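Who Pays for a Recall? Supplier Contracts in the Small Van Market
Term paper, Industrial Economics, submitted October 2, 2024
Jolien Jacobs and Musyoka Rweyemamu

3. What we found

Our case is the brake hose recall at Vurkell, a van maker that buys nearly everything it sells. The hoses came from Ploltier, which bought the rubber from Nogueira, which at first did not remember selling it. The recall covered 2000 vans. By April, 1032 had been repaired, and the owners of the rest had presumably decided that their brakes felt fine.

The contract between Vurkell and Ploltier runs to 30 pages and deals with recalls in one paragraph. It says costs will be shared "fairly." Both companies told us they were happy with this wording until they needed it. Vurkell took fairly to mean that Ploltier would pay. Ploltier read it the other way.

In the end they split the parts bill evenly and Vurkell covered the labor. Nogueira paid nothing and raised its prices the next quarter. Our model in Section 2 predicted that the supplier with the fewest competitors would get off lightest, so we are counting this as a success - the only one the model had.

We also compared Sarmont, a rival van maker that writes a fixed recall share into every supplier contract. Its suppliers charge more per part, and its one recall was settled in a few weeks. With a sample of one, we did not run a regression, though Musyoka wanted to.

4. Limits

Of the 1003 surveys we mailed to van owners, most did not come back. One came back with a complaint about the cup holders. Repair costs are the companies' own numbers, and the two sides' totals do not match. We used the average and moved on.

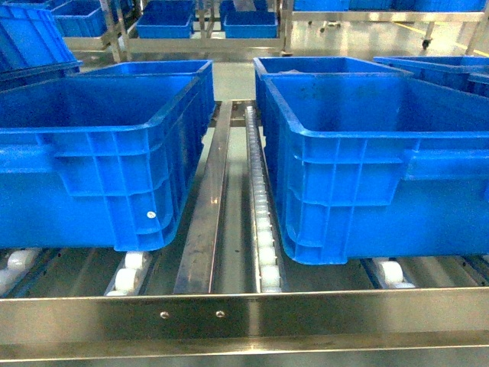
Figure 4. Blue plastic crates on a roller conveyor.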